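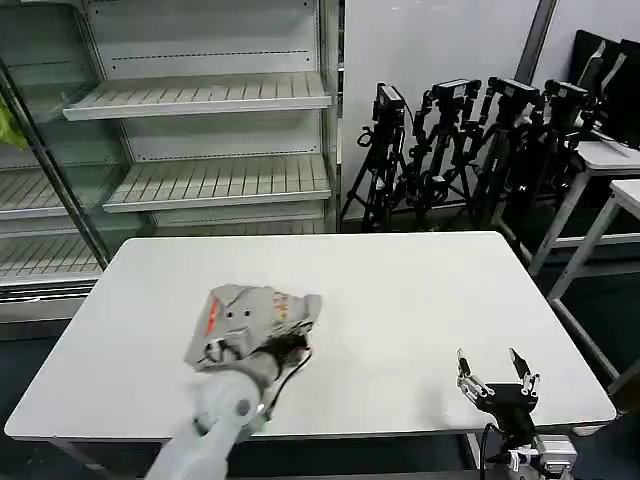
Left arm with a crumpled paper bag over the main table. Right gripper open.

Equipment planning gallery - bagging cell, Drasthorpe site

April 2026. Compiled by Maarja Šimkus for the second budget round. The page covers one station, the two-arm table, and lists what is already on the floor against what has been requested. Prices are held in the purchasing sheet and are not repeated on this page. Line numbers refer to that sheet.

Notes to the picture

Work item. Paper bag, grey and white with a red stripe. Soft packaging is the main reason the gripper line is still open. Rigid cartons can be handled with the fingers we own. Bags fold differently on each pick, and the finger pads are treated as a consumable in the new budget. Ott Toom has asked for 15 spare pad sets for the first year.

Right gripper. Two parallel fingers with silver linkages and black tips. Line 4 requests one complete spare unit. Dace Lukoševičius quoted the repair turnaround at Prukard as too long to run without one. A spare body without fingers is cheaper but does not cover a bent linkage.

Cabling. The cable at the left wrist runs in an open loop over the tabletop. Cable sleeves and clips are requested for both arms. Small item, approved in principle, to be ordered with the grippers to save a shipment.

Shelving. White metal unit behind the table, slatted shelves. It stays for the retail restocking trials in the Pina project. No purchase needed. Extra shelf rails have been removed from the request.

Cameras. Four tripods stand by the wall with a small black camera on each. Gediminas Urbonaitė proposes fixed ceiling mounts for the next phase - the tripods take up floor space and have to be realigned after cleaning. Mount hardware is budgeted at 432 euros, installation at 676. The cameras themselves would be reused.

Tables. White tops, with light grey frames on the two at the right. Mughal offers a heavier bench with leveling feet. Deferred. The main table is adequate at present arm speeds, and the decision can wait until the speed limit is reviewed.

Open points

Elīna Vasiliauskas to confirm whether the mount installation counts as building work or equipment. The two are paid from different budgets.
Lead time on the spare gripper is around 4 weeks, to be confirmed in writing by the supplier.
Pad sets to be ordered in one batch if the unit price drops. Otherwise in two.

Corrections to line numbers go to Maarja Šimkus before the sheet is locked.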